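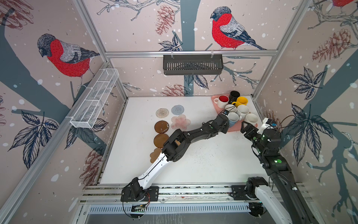
*Cell 3, mugs and coasters, Nov 15, 2021*

**Rules for resetting the table between runs?**

**wim_lambrechts**
Hello all. I am writing the house rules for our two-arm cells at Nekberg and I would like your opinion on the draft.

1. No hands inside the enclosure until both arms are parked and the stop is pressed.
2. Mugs start on the tray, coasters on the table to the left of it.
3. A mug may start lying on its side, but the operator writes it in the log.
4. Wipe the tabletop every 600 runs.

Is something missing?

**khuong_bench**
Rule 4 is too weak. I see specks and smudges on your white top already. We wipe at the start of each shift, no counting.

**Loukia T.**
I don't agree with khuong_bench. If you wipe so often, the table in your data is always perfect, and then the policy meets a dirty one at the customer. A bit of dirt is fine. Crumbs and liquid, no.

My worry is the cables. On the right arm they look loose near the wrist. At Pronorbridge we don't start a run before they are clipped, it is on the card at the door.

> A mug may start lying on its side

Please say also who decides this. With us every operator had their own favourite colour to tip over.

**wim_lambrechts**
Good point, I will add a random list for the start positions. Cables: agreed, becomes rule 5.

**unen_212**
Do you have a rule for the wallpaper? We change ours each December and write the pattern name in the log. Yours with the bullfinches would need one line.

**khuong_bench**
Still wiping every shift, sorry Loukia. Dirt should be in the plan too, if you want it.

**Loukia T.**
Then put it in the plan :) I can send our card to Wim, it is only one page.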